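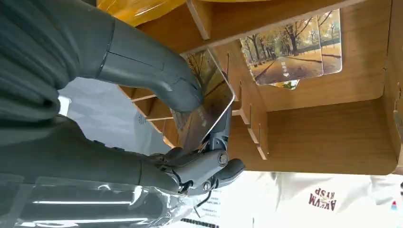

The card with the autumn trees, before the slot.

Koen Koster had put his own hand inside the glove at seven in the morning, and at eleven he still could not make the robot do what his hand did without thinking.

The task was written in one line on the list from Declercq. Take a photo card, put it in the wooden organizer, let go. He had to show it 80 times. When he bent his finger, the gray finger bent also, a very small moment later, and it was this small moment that made him tired. He felt like a man who speaks on the telephone to another country and hears his own voice come back.

"You push it," said Cor Hendriks from the other chair. "Don't push. Bring it."

"I bring it."

"You bring it like a letter from the bank."

Koen lifted the thumb a little. The card leaned, and the light from the ceiling slid over the lower part of the picture, so that for a moment there was no path under the trees, only white. He waited. He turned his wrist and the path came back.

He had grown up near such a road, in Estik, where the trees stood on both sides and in October the children walked in leaves up to the knee. His father took him there on Thursday afternoons, when the shop was closed. It was always his father who held the hand, and always too hard. Koen remembered that he used to make his fingers flat and thin, like a fish, to get them out.

"You stopped," said Cor.

"I am thinking."

"It records your thinking too. Afterward it will stand 15 seconds in front of every shelf, and the people at Prostorari will call me and ask why it is sad."

Koen laughed, and the card trembled between the finger and the thumb. This would be recorded also. He wondered what the machine would make of it, a laugh that arrived only as a shaking of paper.

He moved forward. The edge of the card touched the wood, went back, and touched it again. On the third time he did not look at the slot. He looked at the trees, and he let his hand go where it wanted, as one goes down the stairs in his own house at night. The card went in. He opened his fingers slowly, much more slowly than was needed, first the thumb and then the other.

"Good," said Cor. He wrote something down. "That one was good. What did you do?"

Koen took his hand out of the glove. The skin was wet and had the marks of the seams in it. He closed it and opened it two times to feel that it was only his.

"I let go," he said.

"That is on the list, yes." Cor turned the paper to him. "Now the same again, please. We have 20 before lunch."

Koen put the glove back on.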